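Réécrire le nœud de perception, troisième essai

8 juillet 2026

J'avais laissé le dépôt de côté depuis septembre dernier, quand la fusion des deux caméras s'était mise à produire des poses d'objets qui sautaient de plusieurs centimètres d'une trame à l'autre. Je l'ai rouvert il y a deux semaines pour une raison assez banale : Vittoria Bortolotti voulait brancher son planificateur, Gremen, sur autre chose que des poses parfaites lues directement dans le simulateur. Elle avait besoin de poses estimées, avec leurs erreurs et une covariance. Mon module, Skemley, était censé fournir ça depuis longtemps.

Le problème de septembre venait des horodatages. Je prenais l'heure de réception du message et pas l'heure du rendu. Tant que le bras ne bouge pas, aucune conséquence. Dès que la caméra du poignet se déplace, on applique la transformation du mauvais instant et l'objet part dans le sens du mouvement. Le retard mesuré était de 80 millisecondes entre le rendu et la réception, ce qui suffit largement à rendre une saisie impossible. La correction tient en quelques lignes : l'horodatage est maintenant écrit par le simulateur, et le tampon de transformations est interrogé à cette date-là. Si la transformation n'est pas encore disponible, on attend, et au-delà du délai on jette la trame. Avant, on prenait la dernière connue sans rien dire. C'était mon choix et il était mauvais.

Deuxième chantier, l'association entre les détections des deux vues. La vue d'ensemble donne des positions grossières mais stables. La vue du poignet est précise sur deux ou trois objets et ne sait rien du reste. J'associais par plus proche voisin, avec un seuil fixe. Quand deux objets sont voisins sur la table, par exemple une tasse et un cube, il arrivait que les identités s'échangent, et Gremen recalculait alors une approche complète vers le mauvais. J'ai remplacé ça par une affectation globale sur la distance de Mahalanobis, avec un terme de couleur dont le poids est faible. Le terme de couleur ne vaut pas grand-chose sur les objets sombres ou brillants. Sur une tasse vue de dessus, par exemple, la moitié des pixels tombent à l'intérieur, dans des teintes presque noires mêlées de reflets, et l'histogramme ne ressemble plus à celui de la vue de côté. Je masque donc le centre de l'ellipse pour cette classe. C'est du bricolage, je le note ici pour m'en souvenir.

Autre source d'ennuis, les trous du plateau. Vus de près, leurs bords donnent des coins très nets et très réguliers, donc un détecteur de points d'intérêt les adore, et la mise en correspondance entre trames se trompe volontiers d'un pas de grille. L'odométrie visuelle glissait d'un trou et repartait comme si de rien n'était. J'ai essayé de filtrer par descripteur, sans succès, ils sont tous pareils. J'ai fini par retirer du nuage de points tout ce qui se trouve dans le plan de la table, et par faire confiance à la cinématique du bras pour la pose de la caméra. En simulation c'est exact par construction. Sur un vrai bras il faudra revenir là-dessus.

Côté planification, Vittoria a changé la manière dont Gremen gonfle les obstacles. La marge dépend maintenant de la covariance que je publie, avec un plancher à 20 millimètres. Résultat un peu pénible : pour les objets que la caméra du poignet n'a pas encore vus, la marge est telle que le planificateur refuse presque toutes les approches par le côté. Il faut un premier passage pour regarder, puis un second pour saisir. On en a discuté un moment. Elle préférerait que ce passage d'observation soit décidé par le planificateur lui-même, avec un coût sur l'incertitude. Moi je le mettrais dans l'arbre de comportement, au moins pour commencer – c'est plus facile à lire dans les journaux quand ça échoue.

Pour les essais on utilise Rashidi, le petit outil qui rejoue les configurations de départ à partir d'une graine et compare les sorties à une référence. La suite compte 539 configurations et tourne en environ 30 minutes sur ma machine, rendu compris. J'ai ajouté une option pour n'exécuter que celles qui ont changé de résultat depuis la dernière fois, ça change la vie. La prochaine étape est de passer la configuration des caméras dans Clendano, pour ne plus avoir les intrinsèques recopiées dans trois fichiers YAML différents.

Deux rendus de la cellule simulée, tirés des essais :
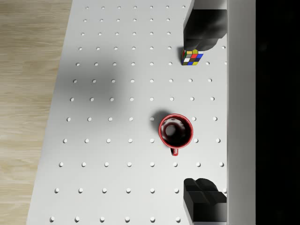
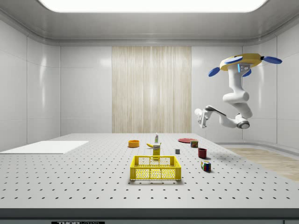
La tasse rouge et le Rubik's Cube, présents dans les deux vues : d'abord entre les doigts ouverts de la pince et tout près d'eux, ensuite avec le reste de la table.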